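How to Replace a Desktop Power Supply

By Keerthana Rao
December 12, 2020
Last updated: January

We use cookies to remember your preferences and measure traffic. By continuing to browse, you accept our cookie policy.

A failing power supply is one of the more common faults in an office desktop, and the part is among the easier ones to change. The work takes a screwdriver, a clear table and some patience with cables. This guide covers a standard ATX unit in a tower case. Small form factor machines use the same general procedure, but the mounting is different and the cables are shorter.

The steps were written for the desktops at our Jestport office and checked against two older towers by Jayanthi Kotian. Where the two differed, the text says so.

Before you order a part

Confirm that the power supply is the problem. The usual signs are a machine that does not respond to the power button, a machine that shuts down under load, or a machine that starts only after several attempts. Each of these can have another cause. A worn wall outlet, a faulty power strip or a loose front panel connector will produce the first symptom, and an overheating processor will produce the second.

Check in this order:

1. Plug the computer directly into a wall outlet that you know works.
2. Replace the power cord with one from a working machine.
3. Make sure the rocker switch on the back of the supply is set to the I position.
4. On older units, look for a red voltage selector. It must match the local supply.
5. If the machine starts, watch the temperatures in the firmware setup screen for several minutes.

If the machine is still dead after step 4, a plug-in power supply tester will settle most cases. It connects to the 24-pin plug and reads the main output rails. The 12-volt rail should be within five percent of its nominal value, and so should the 5-volt and 3.3-volt rails. A tester puts almost no load on the unit, so a supply that passes may still fail in use. A supply that does not pass should be replaced.

Do not open the supply itself. The capacitors inside can hold a dangerous charge after the cord is removed, and there is nothing in it for a user to service.

Choosing the replacement

Three things need to match: physical size, connectors and output.

Size. Measure the old unit. A standard ATX supply is 150 mm wide and 86 mm high, and the depth varies. Extra depth can block a drive bay or leave no room for the cables to bend. One of our replacement units was a longer model, and the lower drive cage had to come out before it would fit.

Connectors. Write down every plug in use. Most desktops need one 24-pin board connector, one 4-pin or 8-pin processor connector, and a SATA power plug for each drive. A graphics card may need one or two 6-pin or 8-pin PCIe plugs. Some office machines from large manufacturers use a proprietary board connector. If the main plug on your supply has fewer than 24 pins, order by the computer's model number.

Output. Read the label on the old supply and do not go below it. The figure to compare is the rating for the 12-volt rail, given in amps or watts, as the processor and graphics card draw mainly from it. Total wattage on its own can mislead. For a machine with integrated graphics, a good unit of modest size is sufficient. For a machine with a separate card, follow the card maker's recommendation.

Modular supplies, with cables that detach at the supply end, make a small case much easier to work in. Cables from one modular supply must never be used with another, even if the plugs fit. The pin order at the supply end is not standardized, and a wrong cable can destroy a drive or a board. Hema Suvarna lost two hard drives to this at the Veswood site, and the spare cables there are now bagged with the unit they came with.

Removing the old supply

Shut the computer down, turn off the rocker switch and pull the cord. Hold the power button in for ten seconds to drain what is left on the board. Disconnect the monitor, network and USB cables.

Lay the case on its side with the removable panel facing up. The panel is normally held by two screws at the rear edge and slides back before it lifts. Touch bare metal on the chassis before you reach in, and touch it again each time you come back to the work. A wrist strap clipped to the chassis is better.

Take a photo of the cabling, then unplug in this sequence:

1. The 24-pin connector at the edge of the board. Squeeze the latch at the top, hold the plug by its sides and rock it gently. Do not pull on the wires.
2. The processor connector, normally near the top corner of the board. Its latch can be hard to reach behind a large cooler. Use a flat plastic tool and avoid metal ones.
3. The PCIe connectors, if there are any.
4. The SATA plugs on the drives. Pull them straight out. The plastic tongue on the drive breaks if the plug is tilted.
5. Any older 4-pin peripheral plugs feeding fans or a fan hub.

Cut the cable ties that hold the bundle to the case, keeping the cutter away from the thin front panel wires. Support the supply with one hand and remove the four screws on the outside of the rear panel. Some cases also have a bracket or a spring catch inside. Slide the unit toward the front of the case and lift it out with its cables.

Clean the compartment while it is empty. If the case has a dust filter under the supply, wash it and let it dry fully before refitting.

Fitting the new supply

Decide which way the fan should face. In a case with the supply at the bottom and a vent in the floor, the fan faces down. If there is no floor vent, it faces up into the case. With the supply at the top, the fan normally faces down toward the board. The four screw holes are not symmetrical, so check that they line up before you route anything.

On a modular unit, attach the cables you need before the supply goes in. Start all four screws by hand, then tighten them in a diagonal pattern. They should be snug. The threads in thin steel strip easily.

Route the processor cable first. It has the longest path and is difficult to add later, especially in cases where it passes behind the board tray. Then connect the 24-pin plug. It needs more force than people expect, and the board will flex slightly. Put a finger under the edge of the board if you can reach, and press until the latch clicks over its tab. A half-seated main connector is the most frequent cause of a machine that will not start after this job.
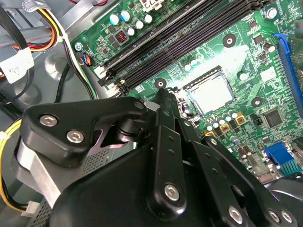

Does the motherboard have to come out of the case to change the power supply?

The motherboard stays in place for this job. Only the power cables attached to it are disconnected, and the supply is held to the case by its own screws.

Connect the graphics card and drives next. An 8-pin processor plug and an 8-pin PCIe plug look similar but are wired differently, and the labels on the cable should be read before pushing anything in. If the processor socket has eight pins and the old supply filled only four, check the board manual - many boards run on four, but the manual will state the limit.

Tie the loose cables together and keep them clear of every fan. Spin each fan with a fingertip to confirm that nothing touches the blades. Leave some slack at the drives.

First start

Leave the side panel off. Connect the cord, monitor and keyboard only, set the rocker switch to I and press the power button.

If the fans spin and the display comes up, enter the firmware setup and read the 12-volt figure on the hardware monitor page, if there is one. Board sensors are not precise, but a large error is worth following up. Confirm that all drives are listed. A missing drive is nearly always a loose SATA plug, and the data cable may have been knocked at the same time.

If nothing happens, turn everything off, pull the cord and check the 24-pin plug, the processor plug and the front panel power button lead. That lead is small and comes loose without much contact.

If the fans start and stop at once, suspect a short circuit or a wrong cable. Do not keep pressing the button. Disconnect the drives and the graphics card, then try again with the board alone.

Some supplies stop their own fan at low load. Check the documentation before returning a unit for a fan that does not move at idle.

After the job

Run the computer under normal load for an hour before closing the case for good. Note the installation date on a label inside the side panel, along with the model of the supply. Harish Kaimal keeps the same details in the asset sheet, which helps with warranty claims.

The old unit should go to an electronics recycler. It does not belong in household trash. Cut the plug off a spare cord only if the cord is damaged; otherwise keep it.

Corrections to this page can be sent to Sumathi Chettiar at the Jestport desk.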